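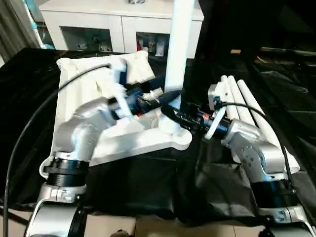
Hala Bitar would like to know why anyone needs two arms for a job she does with one hand and a cup of coffee in the other. She sent me that after reading the abstract, and I love it as an opening question, so let's start there.

Slide 1. Answer Hala. Long white pipes are awkward! One arm can pick one up fine, but the minute you want to work on a fitting beside an upright pole, you need something on each side of it. That's the whole pitch for the Windeck two-arm kit. Say who I am, say Lastent lent us the kit and didn't see these notes.

Slide 2. What you get. Two arms, brackets, grippers, the Tondonum control software. Price is on the handout, don't read it out. Mention setup: Beatrice Tanui and I had both arms moving by lunch, and neither of us had opened the manual before that morning. (Pause for the installers to groan.)

Slide 3. Teaching a move. This is my favorite part, so watch the clock. You guide the arm by hand, press save, guide it again. Tondonum smooths out the wobbles between points. We saved 11 points for our first routine and I was grinning like a kid by the fourth one.
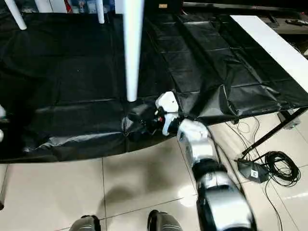
Gripper at the front edge of the black sheet, white pole behind.

Slide 4. Dark parts on dark sheeting. Go slower here. It's a hard case for any vision system and the one people ask me about most. Windeck lets you set the approach height yourself, and I'd do that every time on a folded surface. The automatic setting came in too low for my taste.

Slide 5. Gripes, and be fair. Cables! They need a proper route before you run anything long. The log viewer stops scrolling at line 2632, which I found out the hard way. Masri's single-arm kit has a much nicer log, so give them credit.

Slide 6. Would I buy it? Yes, for a small shop with odd-shaped parts and somebody patient. Software update is due in August, ask me again then. Leave the last slide up with the parts list and take Hala's question first if she's in the room.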